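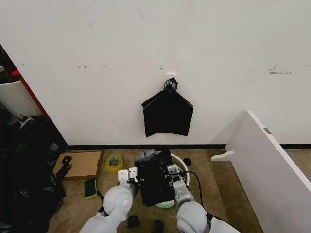
Costigan District Council will change its household waste collections from August. This thread sets out what residents need to know. (1/7)

General waste will be collected every 2 weeks in all parts of the district. Food waste will continue to be collected weekly. The change applies first to the 1480 homes on the Muris estate, and to the rest of the district a month later. (2/7)

Collection crews will start at 6.30am. Please put waste out by that time - crews are not able to return to a street once it has been completed. (3/7)

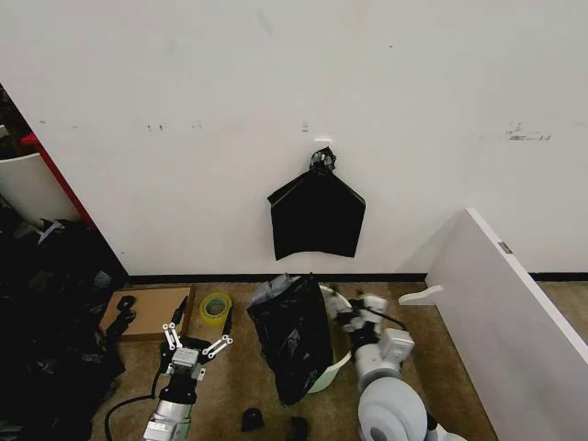 Residents without space for a wheeled bin may continue to use sacks. This covers most flats above shops and 139 addresses on Brondomberg Terrace. Any strong black sack is suitable, and it may be kept indoors between collections, whether on the floor or hung from a wall hook with the top twisted into a knot. Please tie it firmly before it is taken outside. (4/7)

Sacks should be left at the front boundary of the property and should not block the pavement. Glass, batteries and paint must not be placed in them. (5/7)

A printed calendar will be delivered to about 2000 households in the first stage. Large-print copies are available from the council offices and from Muris Library. (6/7)

Assisted collections are not affected. Residents who already receive this service do not need to apply again - new requests may be made by telephone or at the front desk between 9am and 4pm. (7/7)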